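Manipulation Software Sync: Minutes

Chair: Norbert Halász
Minutes: Stergiou
Project: Lavirmont (phone-on-stand placement, two arms)
Started 10:05, closed 11:20

1. Previous minutes

Accepted with one correction. Under item 4, the timeout quoted for the grasp service applies to the planner call only. The gripper command has its own timeout in the driver config.

2. Planner: shared workspace

Norbert presented the change to the collision model. Until now each arm was planned against a frozen copy of the other arm, taken at the start of the call. When both arms work near the center of the mat, the copy is out of date before the trajectory finishes. The new version checks each segment against the other arm's committed trajectory and holds the second arm at a waypoint if the swept volumes overlap.

Hoses and cables along the forearms are still modeled as a padded cylinder. Stergiou asked whether the loop above the wrist is covered. It is not. Norbert will add a sphere at the wrist link and accept the loss of reach near the back wall.

Agreed: merge behind a flag, default off, until the replay tests pass on both arms.

3. Perception: phones and stands

Phones flat on the mat are segmented reliably. Phones upright on stands are still merged with the stand in the overhead mask, so the pose estimate tilts backward. Overlapping phones come out as one object with a wrong long axis.

Flullen, the stand detector, now runs on the wrist stream as well. The support plate and the round base are labeled as separate parts, and placement pose is taken from the plate. Two open problems: thin plates seen edge-on drop out of the mask, and dark phones give few features for the tracker to hold on to.

Fixed camera view, two moments, and wrist view:
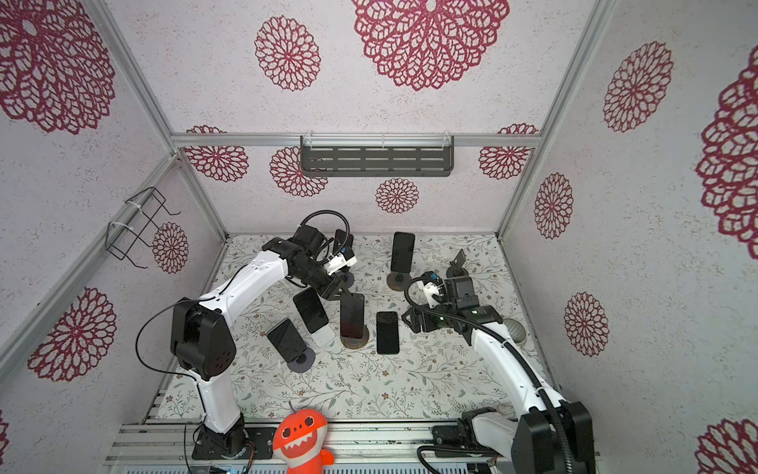
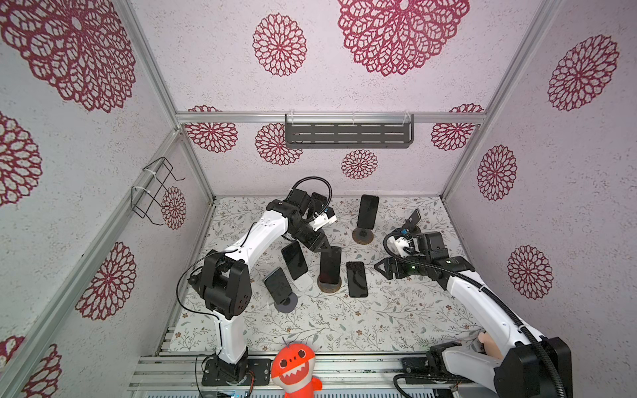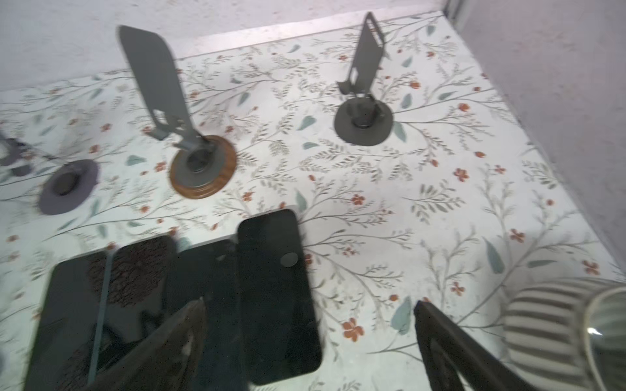

Discussion on which stream should own the final pose. Norbert prefers overhead for choosing the target and wrist for the last part of the approach, with a hard switch at a set height. Stergiou prefers fusing both throughout, weighted by mask confidence. The objection was that overhead confidence stays high when the gripper hides the stand, so the weights would be wrong at the point where they matter. Decision: hard switch for now. Fusion to be tried offline on logged data.

The floral print is not to be masked out by color. The earlier filter also removed parts of stand bases and has been deleted from the branch.

4. Control: contact on placement

Insertion currently runs in position mode down to contact and then stops on a current threshold. The threshold is the same for all stands. Light stands move before it is reached. Proposal to move to impedance control along the approach axis, stiff in the other two, with the controller switching on 3 consecutive samples over the limit.

Norbert noted that the gripper driver reports current at a lower rate than the arm joints, and that the two must be stamped on the same clock before the rule means anything. The offset is constant within a session and changes after a driver restart. No one has found where it comes from.

Agreed: fix timestamps first. The impedance work does not start until that is closed.

5. Tooling: Ruko

Ruko, the replay tool, now indexes 2751 episodes. Loading an episode with both wrist streams fails if one stream has a gap at the start. Workaround is to pass the trim option by hand. A proper fix is to pad the shorter stream with empty frames and mark them invalid, so that downstream scripts can skip them.

Request to show planner holds (see item 2) on the timeline. Accepted, low priority.

Labels for "phone leaning on stand" and "phone resting on another phone" are used inconsistently. Stergiou to write the definitions into the label guide and relabel the validation split.

6. Actions

Norbert Halász: wrist sphere in the collision model; merge planner branch behind flag.
Norbert Halász: common clock for gripper and joint samples.
Stergiou: label guide and validation split.
Stergiou: offline fusion test, results as a plot of pose error against gripper height.
Unassigned: stream padding in Ruko.

7. Any other business

Camera calibration files move to the config repository. Old paths remain readable until the end of December. Scripts that write to the old path should be changed before then.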